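Notebook, arm cell 2 - October 21, 2024
Entry by Filipa Fonseca

Took the cell over from Narayanan this morning for the garden shelf setup. Main jobs: right wrist cable, finger check on both grippers, wrist camera alignment, and getting the props back to a layout we can repeat. Soil bags and the turquoise basket are the parts that matter for the Mamiro task, the rest is background.

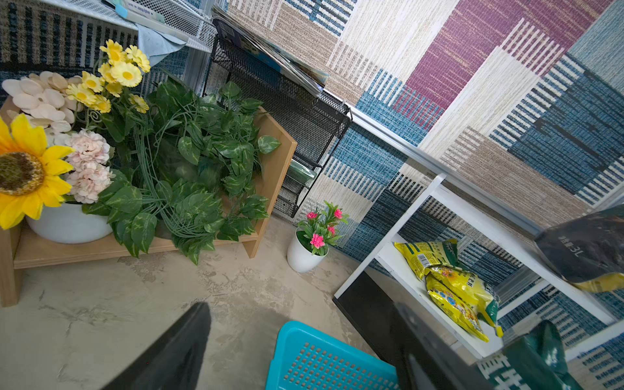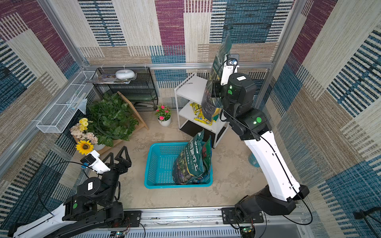
Cable first. Ilídio's note from last week said the right arm dropped its wrist camera stream twice, both times with the forearm well extended. I could get it to drop by hand: power on, brakes held, wrist rolled to 90 degrees, then a light pull on the cable near the second joint. The connector at the camera end was fine. The tie at the elbow had been pulled too tight and there was no slack left for the roll. Cut it, moved the tie point down toward the base, left a longer loop on the outside of the arm. Ran the full roll range both ways at slow speed, then at normal speed. No drops.

The longer loop must not reach the shelving when the arm swings to the back right. It clears at slow speed. Amândio wants to see it at full speed before we sign off, so that is still open.

Fingers. Left gripper is fine. On the right one the finger screws had backed out a little, enough to feel play at the tip. Took them out, cleaned the threads, put them back with a drop of the medium threadlocker from the Rullthorpe kit. Left it alone over lunch. Zeroed the gripper afterwards and saved the new offset. The old value is in the log if anyone needs to go back.

Camera alignment. Left wrist passed the board check straight away. Right wrist did not, which I expected after handling the connector. Loosened the bracket, squared it up, ran the calibration again with 28 poses. One pose was rejected for blur. Took it again and it passed. If you recalibrate, wait for the arm to settle before you trigger. The script does not wait long enough by itself. Aurora has a fix on her branch but it isn't merged.

Bags. The soil bags are awkward because the contents shift. Grip near a top corner and the bag hangs straight down, grip in the middle and it folds over the fingers and the weight ends up to one side. For teleop I'd ask operators to go for the top edge every time. Grip force is at 29 on the controller scale. Lower than that and the plastic creeps through the fingers on the way up. I didn't go higher, as I don't want to split one in the cell. Cleaning soil out of the base rail took Aurora most of a day in January.

While I'm on that - the two small circuit boards below the rail have no cover. I've asked Griltonstead for a quote on a clear guard with a cutout for the wires. Until it arrives, check every bag for pinholes before it goes in, and no bags with torn seams.

Layout. Vines stay back by the black rack. They trail a long way and a stem in the gripper is a pain to get out. If a stem gets near the basket, push it back between runs with the arms disabled. Nothing goes between the left arm's cable and the floor.

Reset order for whoever runs next:
Arms to home, disable, then open the cell.
Basket back to the center of the floor.
Bags to their start places, printed side to the front.
Push trailing stems back.
Close, enable, check all camera streams before recording.

Still open:
Full-speed swing check on the right cable loop (Amândio).
Merge the settle delay (Aurora).
Guard for the boards, waiting on Griltonstead.
Spare finger screws. Mota has the right length but only in a big pack. Ask Narayanan if cell 1 wants half.

Left the cell powered down with the stop pressed in. Key is in the drawer.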